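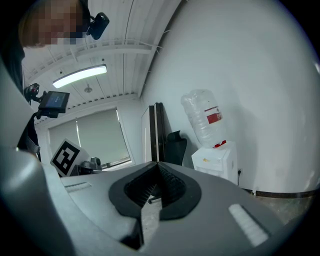
Forums > Equipment and Budgets > Hand-held grippers: buy two now or wait?

gzeleke
We have 3,104 left in this year's equipment line and it has to be committed in February. The plan is two more hand-held grippers with rubber-padded fingers for recording demos. Stesach quoted 400 for a spare finger set and wrist camera mount. Has anyone bought from them?

fitri_s
Bought from them twice. The parts were fine and shipping was slow. I would get one gripper and put the rest into spares. Pads wear out faster than anything else we own.

gruvley_tom
Disagree. One gripper means one operator. If it goes down you lose the whole day, and a box of pads won't help with that. Get two.

fitri_s
Two grippers with no spare pads also stops the day. We lost most of a week that way.

gzeleke
What did the pads cost you?

fitri_s
259 for a pack, before tax. Ask for the softer ones.

benchrat
Don't forget the head camera and the display for each operator. We budgeted 2,000 per station and still had to buy straps and mounts out of the next line.

gzeleke
Good point, I only had the grippers on the sheet. Then it's one full station plus two packs of pads, and the second station goes into next year's request. I'll ask Skoltlow for a quote as well.

gruvley_tom
Still think you'll regret it, but at least get the quote held in writing.

Comments (3)

Fitriani Sopacua: Check whether the quote includes the charger. Mine didn't.

ayele_lab: Same question here, following.

pk77: Did Skoltlow ever answer?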